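A morning at Vimum, or how I spent my day off looking at simulated kitchens

I should say up front that I write control code for conveyor sorters, so robot arms are a bit outside my lane. But Hanne Hyvönen has been telling me to come by Vimum for ages, and when they opened the doors to anybody who signed up on the Dratuma mailing list, I ran out of excuses. I took the early train, got lost behind the bus depot and arrived in the middle of the welcome talk with a very full paper cup of coffee.

The place is smaller than I pictured! One long hall, a couple of meeting rooms, and a lot of monitors. I'd hoped to spend the morning watching arms swing, and instead we spent most of it sitting in front of screens, and I loved it anyway.

Urho Kiiskinen runs the simulation side and he took our group first. His team builds virtual rooms full of furniture and lets the planner loose in them long before anyone risks a real gripper. He had a wrist view up on the big screen and kept stepping it forward one tick at a time, with the planner's log scrolling on a second monitor (tiny font, of course, I had to stand practically on top of it).

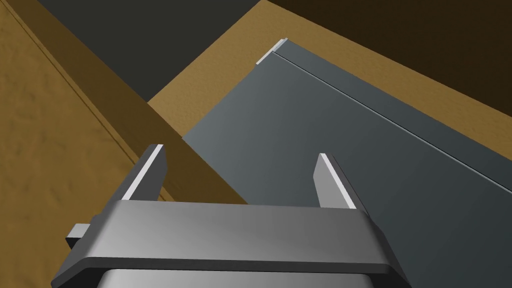
What got me was how much of the work is in the boring middle. I figured the hard part would be closing the fingers on something. Urho says his people spend far more of the week on approach poses: where the wrist should be before the grasp even starts, and which way to come in so the arm doesn't fold up against its own joint limits. Their planner throws out some 270 candidate poses per query, scores them, and keeps three. Then the controller gets the winner and has to follow it without wobbling, and that's a different team with different opinions.

Those opinions came out right away. Aarne Rantala from the controls group wandered over with a sandwich and said the planner hands him paths with corners no motor could love. Urho said the smoother is supposed to deal with that. Aarne said the smoother is two lines in a config file. I've had this exact argument at work, only about belts, so I felt very much at home.

After the break Hilkka Hirvonen showed us the perception tooling. They use a labeling package called Privton, and she's put her own replay viewer on top so you can scrub through a run and see what the vision model thought it was looking at, tick by tick. You can swap the lighting and the surface textures and rerun the same motion. She did one live, and the pose estimate for a cabinet door jumped sideways as soon as she made the room darker. She laughed and filed a ticket in front of us. I wish more demos went like that.

I asked how much they trust the simulator for contact, and the answer was "for doors, mostly; for drawers, ask me in March." Apparently friction on drawer rails is a whole saga. Rhys Paewai, who was in my group and works over at Lappalainen, wanted to know why they don't just measure real rails, and he got a ten-minute answer with a whiteboard. I followed maybe half of it – the gist was that rails change as they wear, so they randomize the friction and train against the whole spread.

Lunch was soup, good soup, and rye bread that ran out before I got to it. I sat with Rhys and we compared notes on logging formats until somebody started stacking the chairs.

If you go to the next one, get yourself into Hilkka's group early, the room only fits a few people and the replay viewer is the thing I'd want to steal. Bring a sweater too, the hall is freezing. I still owe Hanne a coffee for nagging me into it, and I've already asked Hilkka whether the viewer can read our belt logs. She's checking.

Posted 25/12/2024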